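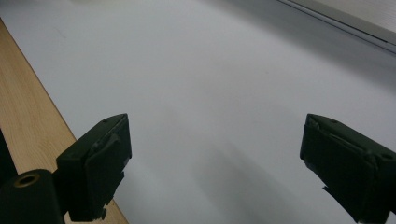 Why do plastic tubs have bumps and edges?

If you go and have a good rummage in the kitchen cupboard (ask first, and put everything back afterwards!), you'll probably find a whole family of plastic tubs. Some are round and some are long, and there is very often one that has lost its partner and doesn't fit anything at all. Pick one up and run your finger slowly along the top. You'll feel a rim, and perhaps a ridge just inside it, and maybe a little bit that sticks out at one end. Somebody had to think about every one of those shapes, and this page is about why they bothered.

A table is flat, so why isn't a tub?

A tabletop needs to be flat, or your peas would roll away and your drink would lean over. It can be flat and still be strong, as it is usually nice and thick. A tub is different. Its walls are thin, so that it's light to carry, and thin flat plastic is rather floppy stuff. You could make the whole tub thicker, but then it would be heavy and cost a lot more to make. What the makers do instead is bend the plastic here and there, and a bend makes it much stiffer.

You can try this yourself with a sheet of paper. Hold it by one short edge and it flops straight down, poor thing. Now pinch the edge you're holding into a gentle U shape, like a gutter, and the paper sticks out in front of you all by itself! You haven't added anything to it. You've only changed its shape, and a ridge in a piece of plastic works in just the same way.

Look at the lime-green container on the white tabletop. It has a bright green rim, and inside that is a raised ridge which runs alongside the edge, with the green part in the middle sitting lower down. Under the rim you can spot a bit of clear plastic too. The long flat thing lying beside it is a wooden stick.
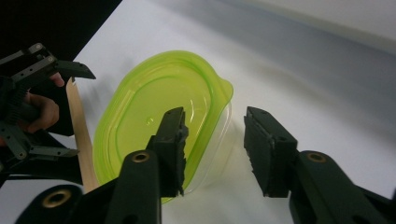 Why are the corners rounded?

The green container is an oval sort of rectangle, and it hasn't any pointy corners. Rounded corners are easier to wipe, and if you've ever tried to get the last of the rice pudding out of a square dish you will know exactly what I mean. They are also kinder when a tub gets dropped. A sharp corner takes the whole bump in one tiny spot, and that's where a crack likes to begin, but a curved one spreads it out a bit.

How is a plastic tub made?

Most of them begin as tiny beads of plastic, a bit like grains of rice. The beads are heated until they go soft and gloopy, and then they're pushed very hard into a metal mould. The mould is like a jelly mould, with every ridge and curve already carved into it. When the plastic has cooled, the mould opens and out comes the tub. At the Namari works in Gristasden, one machine can make 4000 tubs in a day, and they all come out the same shape.

Something to make

You will need 2 sheets of paper, a stack of 50 pennies, and two books of the same height. Lay one sheet flat across the gap between the books and put pennies on it one by one until it sags. Now fold the other sheet backwards and forwards like a fan, lay it across the same gap with the folds running from book to book, and try again. Write down how many pennies each sheet could hold, and do let a grown-up have a turn as well.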